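The Flatholm Desk Bin
Shallow organizer in frosted plastic, from the Sirnon small storage range

I sell a lot of storage, and I'll admit most of it bores me. The Flatholm doesn't, and I've been trying to work out why, because on paper it's a plastic bin. It's low, it's whitish, the light comes through the sides, and you put your pens in it. But I've had one on my own desk since August and I keep grabbing it over the nicer, pricier things I brought home from the shop (don't tell Verstraete, whose felt trays I also stock and also like).

It's for anybody whose table does more than one job. Mine is a work table in the morning and a dinner table at night, so everything has to come off it fast. With the Flatholm I sweep the pens in, drop the scissors on top, and the whole lot goes on the shelf in one trip. No little compartments, no lid to hunt for. If you like every paper clip in its own slot this will drive you nuts, and you should go look at the divided version further down instead. 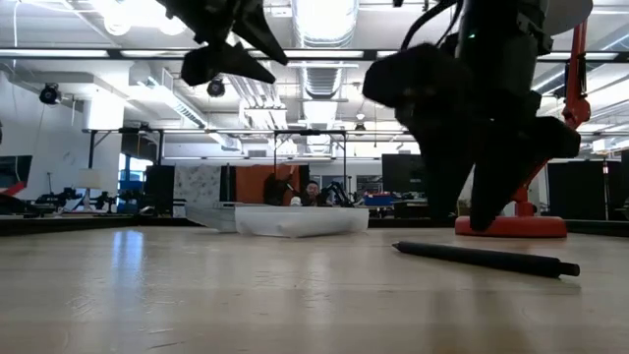

A shallow white bin at the far edge of the table, with a marker up front.

The low sides are the big thing for me. I've owned those deep desk caddies where the eraser goes in and is never seen again. With a shallow bin you glance over and there's your tape. The flip side is that tall stuff doesn't stand up in it – rulers poke out, and so do knitting needles, and a full-size glue bottle has to lie down. I store my glue cap-tight and sideways and so far so good, but I wouldn't do that with anything runny.

What I'd put in it

Everyday hand tools, mostly. Scissors, a box cutter, a highlighter or two, the fat black markers you use for labeling boxes. I do a lot of packing for the shop, and these are the five or so things that wander off the minute I turn around. One rule in my house: the box cutter goes in with the blade pulled all the way back, every time, even if I'm coming right back to it. It's an open bin and people reach in without looking (me included).

It also does a decent job in a kitchen drawer if the drawer is deep enough. Mine holds tea bags. A customer over in Bokdale bought 17 of them for a craft room and told me she uses them for ribbon, one color per bin, lined up on a long shelf. I would never be that organized but I'd love to see it!

Clear, gray or frosted?

I get this question a lot. The gray see-through tray is the better looking one, I think, especially on a pale wood table, and it hides smudges better too. The frosted white is easier to live with if you lose small things, because dark pens show up against it right away. Lots of people get one of each and use the gray for paper things and the white for tools.
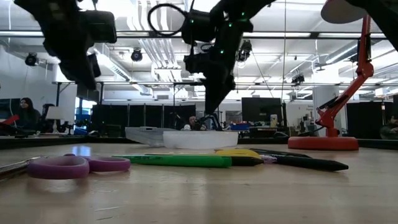

If you're buying a pair, think about where they'll sit before you pick. They do fine side by side at the back of a table where you can reach over to them, and that leaves the front free for whatever you're in the middle of. I used to keep mine right by my elbow and knocked it off twice in one week, so now it lives at the back too.

Cleaning

Warm water, dish soap, soft cloth. Please don't use the scratchy side of the sponge, it leaves a haze on the plastic that you can't get rid of (ask me how I know). Highlighter wipes off. Permanent marker is more stubborn – a bit of rubbing alcohol on a cotton ball takes care of most of it, then rinse. I don't put mine in the dishwasher. The leaflet says top rack is okay but I've seen one come out a bit wavy and I'd sooner spend the minute at the sink.

A few things I don't love

There are no feet on the bottom, so it slides on a shiny tabletop. I stuck 2 strips of shelf liner under mine and that fixed it. The price sticker is also glued on like they meant it to stay forever. Warm it with a hair dryer and it'll peel. And I do wish it came in a real color, I've asked Sirnon for a green and they keep saying maybe.

Ordering

Sold singly or in packs of 2. Colors are frosted white and smoke gray, and you can mix them in a pack, just leave a note at checkout. The divided version is the same bin with a snap-in insert, and the insert can be bought separately if you change your mind later. Orders of 20 or more ship flat-rate, so if you're kitting out a classroom or an office, send me a message first and I'll check what's on the shelf. The gray tends to run out before the white does.

Pens, scissors and everything else you'd put in it are not included.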